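Ticket: Tote bags, printed cotton, collapse during packing
Queue: Packing / Materials
Opened by: Silviu Onu
Assigned to: Emanuel Hodoroagă
Status: Pending supplier reply
Priority: Normal

Description of problem

The white cloth totes from the Bikley order do not hold their shape when filled on the table. The mouth folds inward as soon as one hand leaves it. Items catch on the hem and turn sideways. Affected: all bags from the October delivery, 200 pieces. The previous stock (Nulska, heavier cloth) did not do this.

Packing one bag takes 24 seconds on average with the new stock. With the old stock it was 15. Contents and order of items are unchanged.

Steps to reproduce

Take a bag from the carton. Lay it on the table, print side up, strap toward you. Open the mouth with one hand and insert a snack packet with the other. Release the mouth. Insert a second item.

Expected: mouth stays open far enough for the second item.
Result: top fold drops over the first item. Second item lands on top of the fold or pushes the first one into the corner.

Comment 1, Emanuel Hodoroagă

Checked 2 cartons. Cloth weight on the packing slip matches the order, so this is not a wrong shipment. The bags were pressed flat and folded in thirds, and the creases run across the body just under the hem. The bag wants to close along the upper crease.

Tried the following:

Shaking the bag out before laying it down. Small improvement, lost after the first item.
Turning the hem outward by a finger's width. Mouth stays open, but the hem has to be turned back afterward and the print wrinkles.
Standing the bag upright. Falls over when empty. Works once there is something heavy in the bottom.
Pinching the top edge on the left and loading from the right. Best result so far with the bag lying down.
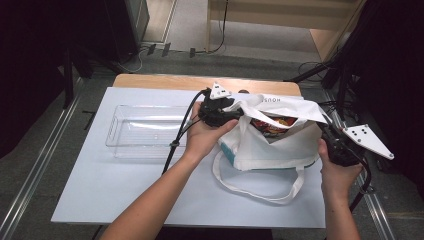
The strap should be pulled clear of the mouth before the first item goes in. When it lies across the opening it gets dragged inside with the packet and has to be fished out. I counted this as a separate fault at first, but it has the same cause: the strap follows the crease.

Comment 2, Silviu Onu

Confirmed on the left pinch. Problem remains with wide packets. They go in at an angle and stop at the side seam. Would a tray inside the bag help? We have the clear plastic ones.

Comment 3, Emanuel Hodoroagă

Tested with a clear tray inserted first as a base. The bag holds open, but the tray corners press through the cloth and the bag no longer folds over at the top. Not suitable for shipping. It can be used as a former: insert tray, load items, slide tray out. Sliding it out pulls the lower items with it about half the time. Not recommended.

Comment 4, Silviu Onu

Steamed a few bags and left them hanging overnight. Crease gone, mouth stays open without holding. Time is back to the old figure. We do not have the rack space to do this for the full delivery.

Comment 5, Emanuel Hodoroagă

Asked Bikley whether the bags can be packed flat with no cross fold. Larger carton, so freight will change. Also asked Hyun for a quote on the heavier cloth with the same print. Arnell has agreed to keep the current packing rate until there is an answer.

Workaround until then: strap out of the way, pinch the top edge on the left, widest item first, narrow items down the side. Do not turn the hem. Reject any bag where the crease runs through the lettering and put it back in the carton marked HOLD.

Leaving this open. Hyun quote to be attached when received.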